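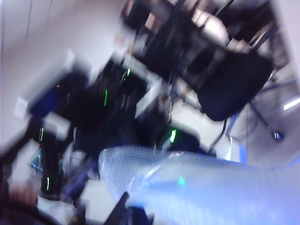 Good news if you live out Carncombe way and have been doing your email from the library parking lot: the new internet line is going live before Thanksgiving! I got the word from Daltora on the phone yesterday, and then again in writing, because I've been told "before the holidays" by these folks before and I wanted to see it typed out.

So, the details. The first batch is 582 homes, all on the north side of the creek, plus the grade school and the feed store. If you're south of the creek (like me, sigh) you're in the second batch, and the date for that one is May. I asked if that meant early May or late May and got a very polite "May."

The basic plan is $165 to get hooked up and then a monthly bill that depends on the speed you pick. The hookup fee gets dropped if you signed the interest sheet that went around at the fire hall supper last year. I did sign it. I also spilled gravy on it, so I'm going to call and make sure they can read my name, and you might want to check on yours too.

Mirela Vasconcelos, who has been pushing for this at town meetings for as long as I've been covering them, sounded pretty tired and pretty happy when I caught her at home. Her two boys have been doing school from the kitchen table since spring on a connection that quits whenever it rains. "I had one of them in the truck outside the library and the other one on my phone," she told me. "I'm not going to miss it one bit."

She also wanted me to pass along that the town is still short on easements for the stretch along Tavares Road. The crew needs to run line across four properties out there, and two of the owners haven't sent their forms back. If one of them is you, the forms go to the clerk's window, and there's a drop box by the side door if you don't want to go in.

The other holdup is the Dillum bridge. The line has to cross it, the county owns it, and the county wants its own inspector to look at the brackets before anything gets hung underneath. That visit is set for next week. Daltora says the north side doesn't depend on the bridge at all, so a delay there would only hit the rest of us. Lucky us!

When everything is done the network is supposed to reach 1426 addresses, and that takes in the cabins up past the quarry, which surprised me (I figured they'd be left off, and so did the couple of cabin people I talked to).

If you're in the first batch you should get a postcard with your hookup window on it. It's green and it looks a whole lot like junk mail, so go through the pile before you toss it. Somebody over 18 has to be home for the visit, the installer will be wearing a mask, and they're asking that you wear one too and keep the dog in another room.

Questions about billing go to Daltora and questions about easements go to the clerk. I'll post the bridge news when I have it.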